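Review: Drusgate Captain Villa, 7-inch collectible figure
By Marisa Tedesco
26 Sep 2018

I should say up front that I've been buying figures from game series since I was a teenager with a paper route, so I came to the Captain Villa figure with a soft spot already in place. Drusgate is the game I put more evenings into than any other (my save file says 917 hours, and I'm a little proud of that), and Villa was always my favourite of the crew, grumpy as he is. When Brarus said in March that they had the licence I may have made a noise that worried the cat.

So, the sculpt. It's lovely! They've gone with his look from the second half of the story, with the torn grey coat and the bad shoulder sitting a touch lower than the good one, and the face has that tired half-squint he gives you when you turn down a mission. The paint on the coat is the best I've had from Brarus, with a wash of brown worked into the hem and the cuffs. The eyes are straight on mine, and I know that sounds like faint praise, but anybody who collects at this size will understand.

The joints are where I'd grumble. The elbows and knees hold a pose very nicely, the ankles are tight enough that he stands without the base, and then the neck hardly moves at all on account of the collar. You can get him looking a little to the left and that's your lot. The left wrist was stiff out of the package too, and I took my time with it because I've snapped a peg before and I'm still cross with myself.

You get two swappable hands, the signal lantern, the long rifle and a round base with the crew crest moulded in. The lantern is a little gem. The rifle is softer plastic than I'd like and arrived with a bit of a bend. My friend Remo Marras bought his the same day and his was straight as a ruler, so perhaps I drew the short straw.

There's a numbered edition of 2000 with a metallic coat, and I did dither over it, but the regular colours suit the character better and it costs a good deal less. The box is sturdy, with a flap at the back you can open and close without tearing anything, and I'll be keeping mine.

I'm very happy to have him on the shelf beside the rest of the crew. Four stars out of five, with the last one held back for the neck.

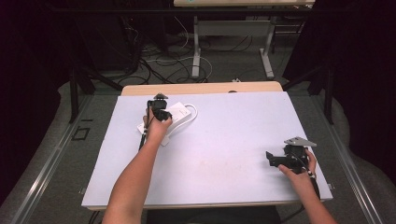
Does the figure come with a stand?
A round base is included in the box, with the crew crest moulded into it, though he also stands well without it.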